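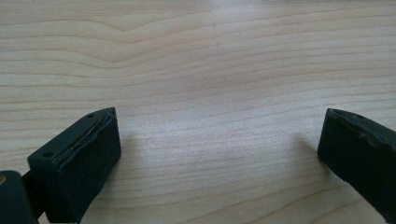 **Field Organizer, Water and Land Use (part time)**

The Tosden Watershed Alliance is hiring a field organizer to work on the county groundwater ordinance, which goes back before the supervisors in September. The job is based in Denmont, with regular travel to Hurau.

You will:

- meet with well owners, ranchers and town boards, and write up what they tell you
- recruit residents to speak at public hearings
- keep our contact list current - it has 258 names and many of the phone numbers are old
- draft short letters and fact sheets on pumping limits and creek setbacks

You should have at least 3 years of experience in organizing, local government or farm extension work. A driver's license is required. Spanish is a plus. We are nonpartisan and do not endorse candidates, so staff may not work for a campaign while employed here.

Hours are 60 per month, mostly evenings. Mileage is paid separately.

Send a resume and one writing sample to Su-bin Ko, Tosden Watershed Alliance, 224 Kolář Street, Denmont. Applications are due Jul 13, 2020. Interviews will be by phone.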